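Visit to the Corkimlow Circuit, Doltport

Members of the regional road racing association visited the Corkimlow circuit in October, at the invitation of its operating company, Dubey Motorsport. The purpose of the visit was to inspect the facility ahead of a possible two-day club meeting next season. The party was received at 9 a.m. by Kanchan Bhardwaj, the circuit's operations manager, who accompanied us throughout the day.

The circuit lies inland of Doltport, on land formerly used for gravel extraction. The approach road is paved as far as the main gate, and transporters of full length can turn inside the paddock without unhitching. There are 56 paddock spaces with electrical supply. Additional parking is on grass, and the operator could not guarantee its use after heavy rain.

Our riders' representatives walked the full lap before lunch. The surface is in good order, with the exception of a patched section at the exit of Turn 4, where the join between old and new asphalt can be felt underfoot. Ms. Bhardwaj stated that this section will be relaid before the season opens. Runoff on the outside of the final corner was the main concern of the party. The gravel bed there is adequate for the smaller classes, but our safety officer has asked for additional air fence before the larger machines are admitted.

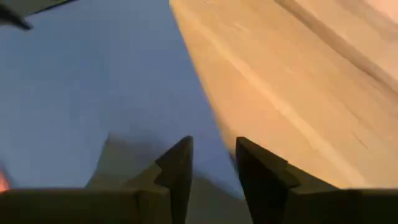
After lunch the party toured the medical center, the timing room and the technical inspection building. The medical center has two treatment bays and direct access for ambulances. Technical inspection is carried out under cover, with separate doors for entry and exit — an arrangement our own inspectors have requested at Prostham for several years. The noise limit is measured on the back straight and applies to all sessions, including practice.

Spectator areas are limited to the inside of the hairpin and a bank above the main straight. The operator's permit allows 1,000 spectators on any one day. The circuit's spring open day drew 1,042 visitors across both days, and traffic on the approach road was reported to have moved well.

Terms for the hire of the circuit were discussed at the close of the visit. A written offer is expected before the winter meeting and will be circulated to member clubs with the safety officer's notes. Clubs wishing to comment on the proposed class structure should write to the association's office. The association thanks Ms. Bhardwaj and the circuit staff for their time.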